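Is the Gralen open day in Sarkitstead worth it with two kids?

Posted in Days Out and Local Events
758 views

We're thinking of driving over for the open day at the Gralen workshop in March. The page on their site says there will be demonstrations of robot grippers doing household jobs, and visitors can try one of the hand-held ones. It doesn't say much else.

My kids are nine and 12. The older one is in a robotics club and would look at a bare motor all afternoon. The younger one gets bored fast if there is a lot of talking. It's 65 miles each way for us, so I'd like to know before we commit:

Do children get to try things, or is it only adults?
How long does it take to see everything?
Is there parking? The map shows a lot behind the building but it might be for staff.

Also, is it the same people who did the demo at the Parsa library last year? That one was mostly slides and we left early.

Thanks in advance.

marlowe_pines

tallgrass44

Parking is fine. Went last year, kids liked it. Get there early. I think it's free but check.

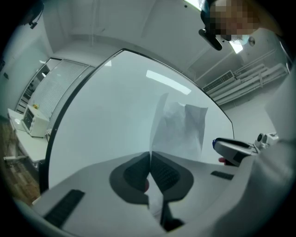

benchvise_bo

I went to the last one and stayed from 10 a.m. until they started packing up, so I can answer most of this.

It is not the same people as the Parsa library event. That was a talk. Gralen is a working shop and they keep the talking short. Somebody explains the task for a few minutes, then they do it, then you can ask questions while they do it again.

The job I watched the longest was plastic bags. It sounds dull, and your younger one may say so, but it was the part I remember best. The gripper has two dark fingers with textured pads that curve in toward each other, and the bag gets held crumpled up between them. A bag has no fixed shape, so every pickup is a new problem. The person running that table told us they had logged 1734 bag pickups by that morning and were still changing how they approached the folded edge.

The room is set up more like a plain kitchen corner than a factory. There's a white table by the window with a toaster oven on it, and the blind was down when I was there. If your older one expects big arms behind a fence, tell them ahead of time. This is small, close-up work. I liked that you could stand near enough to see the fingers close.

On children trying it: yes, with an adult next to them, and they had a minimum age of eight when I went. You squeeze, the fingers close, and you move the object to a tray. They let people use sponges and paper cups first and then the bag if you want to. My niece needed four tries on the bag and then would not give the gripper back.

Time: the main room takes an hour if you stop at each table. The line for the hands-on table is the slow part. It was short before 11 and long after lunch. There is a second room upstairs with posters about older projects, and you can skip it with a nine-year-old.

Parking: the lot behind the building was open to visitors, but the entrance is on the side street and the sign is easy to miss. If it's full, the Prurnitz garden center across the road let people park at the far end. I don't know if they will again.

A few other things:

There is no food inside. There was a coffee cart in the lot, cash only.

They stopped letting people in once 100 visitors were in the building, then let in small groups as others left. We waited 20 minutes in the wind, so bring coats.

Strollers have to stay in the hallway.

For 65 miles I would do it if you have something else planned nearby – the river path is a short walk away and has a playground. For the open day alone I would only go that far for the older one.

marlowe_pines

Thank you both, this is what I needed. We'll aim for opening time and do the river path after. Is the playground at the Sarkitstead end or the other one?

benchvise_bo

Sarkitstead end, just past the footbridge. Restrooms there were locked in March though, so use the ones at Gralen before you leave.

tallgrass44

Seconding the coats. And the coffee cart ran out of hot chocolate before noon when we went.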